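Tree Work in Managed Grounds: Session 2 Notes
Pruning cuts, crown work and when to leave a tree alone

Jan 30, 2024
Ilse Van Beek

These notes go with the second classroom session. Bring them to the practical at Hesen, where we will look at the limes along the drive and the old beech by the lower gate.

Why trees are pruned

Most pruning in parks and large gardens is done for one of the following: to remove dead or damaged wood, to give clearance over a path or road, to let light through to a building, or to shape a young tree while the branches are still small. A tree in open ground with nothing beneath it often needs no pruning at all. Write down the purpose before you write down the work. If you can't state it in one line, go back and look at the tree again.

The branch collar

Where a branch meets the trunk there is usually a slight swelling, called the collar. The final cut goes just outside it. A flush cut takes the collar off and leaves a larger wound, which the tree is slower to seal. A long stub dies back and can let decay in. On some trees the collar is hard to make out, and you have to judge the line from the bark ridge in the upper angle of the join.

For any branch heavy enough to tear, use 3 cuts:

1. An undercut, a short distance out from the trunk.
2. A top cut a little further out, until the branch comes away.
3. The final cut, removing the stub just outside the collar.

Wound paint is no longer recommended for general use. You will still see it on older trees at Feden, where it was applied as routine for many years.

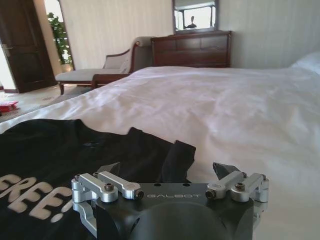

Can a mature tree be reduced hard in one go if the owner wants it much smaller?

It can be done, but most mature trees respond badly. Losing a large share of the leaf area leaves the tree short of energy, and the regrowth is dense and weakly attached. A light reduction, with a second visit after several growing seasons, is the usual advice. If the tree is far too big for its position, discuss replacement with the owner at the start.

Crown terms

Crown lifting means removing lower branches to give clearance. Crown thinning means taking out small branches through the crown while keeping its outline. Crown reduction brings the outline in, cutting back to side growth that can take over as the new tip. The three are often mixed up in requests from clients, so ask what result they want and put the correct term in the quotation. In the Karras survey the upper limit for thinning was set at 30 per cent of the leaf area, and the group should discuss whether that was too high for the older oaks.

Timing

Deadwood can be removed at any time of year. Birch, maple and walnut bleed if cut in early spring, so leave them until they are in full leaf. Plums and cherries are best pruned in summer, when the risk of silver leaf is lower. Check every tree for nests before starting, and take particular care from April onwards. Bats may use cracks, cavities and loose bark in any month.

Before any work

Find out whether the tree is protected by a preservation order or stands in a conservation area. The local planning authority can tell you. Ask for the answer in writing and keep it with the job sheet.

For next time

Read the Jernden case notes and choose one tree from the list. Write a short specification giving species, position, purpose, type of work and season. Sketches are welcome but must be labelled.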